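# Por que a garrafa de apertar espirra?

Aposto que você já fez isto: virou a garrafa de molho de cabeça para baixo, esperou, esperou mais um pouquinho, e nada. Aí deu um apertão e... PLOFT! Saiu molho para o prato, para a mesa e talvez até para a manga da camiseta!

A mesa de comer é cheia de coisas assim, que a gente usa todo dia sem pensar. Vamos olhar para algumas delas com olhos de cientista: a garrafa de apertar, o prato, a xícara e até as frutas.

## O segredo está no ar

Pegue uma garrafa de apertar quase vazia (com a tampa aberta e virada para longe do rosto, hein!). Aperte de leve. Sentiu um ventinho? É o ar saindo pelo bico.

Quando você aperta a garrafa, o espaço lá dentro diminui. O que está dentro fica espremido e procura um lugar para escapar, e a única saída é o furinho da ponta. Depois você solta, a garrafa volta à forma de antes e puxa ar para dentro. Às vezes ela até faz um barulho engraçado, aquele *prrrt* que faz todo mundo rir na hora do almoço.

E por que o molho de tomate é tão teimoso? Ele é grosso, e gruda nas paredes da garrafa. Só que tem um truque: quando a gente sacode ou aperta, muitos molhos ficam mais molinhos e escorrem melhor. Os cientistas têm um nome bem comprido para os líquidos que afinam desse jeito: *pseudoplásticos*. Experimente falar isso com a boca cheia de pão! (Melhor não.)

Agora repare no formato. Muitas garrafas de apertar têm a base larga e o pescoço fino. A base larga ajuda a garrafa a ficar em pé sem tombar, e o pescoço fino leva o molho direitinho até o bico.

## Para que serve a beirada do prato?

Passe o dedo pela borda de um prato limpo. Em muitos deles ela sobe um pouquinho. Parece pouca coisa, mas essa subidinha segura o caldo do feijão, o molho da salada e aquela ervilha fujona que ia rolar para o chão.

Há pratos redondos, ovais, quadrados, fundos e rasos. Na cozinha da minha avó havia um da marca Ferri, com a borda toda lascada, e ninguém podia jogar fora porque era o prato do bolo.

## A asa da xícara

Xícara voa? Não voa, mas tem asa!

Quando a gente coloca chá quentinho numa xícara, o calor passa do chá para a parede dela, e da parede para a nossa mão. Ai! A asa fica mais longe do líquido e tem ar em volta, por isso costuma esquentar bem menos. É um jeito muito esperto de carregar uma coisa quente.

Copinhos sem asa funcionam muito bem para água e suco. E servem para outra coisa ótima: sentir o frio! Encha um com água gelada e espere. Se o dia estiver úmido, vão aparecer gotinhas do lado de fora. O copo não está vazando: a água das gotinhas estava no ar, escondida em forma de vapor.

## E as frutas?

Corte uma laranja ao meio, com a ajuda de um adulto, e você vai ver que ela vem dividida em gomos. Muitas laranjas têm 11 deles, mas pode haver mais ou menos. Cada gomo é cheio de saquinhos minúsculos de suco. Quando você morde, eles estouram!

O morango é ainda mais surpreendente. Sabe aqueles pontinhos do lado de fora? Cada um é um frutinho de verdade, com uma semente dentro. A parte vermelha e docinha que a gente adora é a base da flor, que cresceu e ficou gorducha. E a coroa de folhinhas verdes no topo protegia a flor quando ela ainda era um botão.

## Sua vez: a corrida dos molhos

Você vai precisar de:

- um prato grande
- uma colher de água
- uma colher de mel
- uma colher de molho de tomate
- um relógio que marque os segundos

Coloque as três colheradas numa ponta do prato, lado a lado. Incline o prato devagar e conte 15 segundos. Quem chegou mais longe? E quem ficou com preguiça na linha de largada?

Anote o resultado no caderno e tente de novo com iogurte, óleo ou xarope. Antes de cada corrida, dê um palpite. Errar o palpite faz parte, e é muitas vezes quando a gente aprende a coisa mais legal do dia!

Depois, lave o prato. Cientista também lava a louça.

*Texto de Marlene Beaudoin*

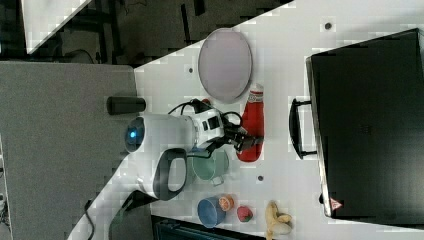
*Garrafa vermelha de apertar, prato, xícara verde, morango: quantas coisas para investigar numa mesa só!*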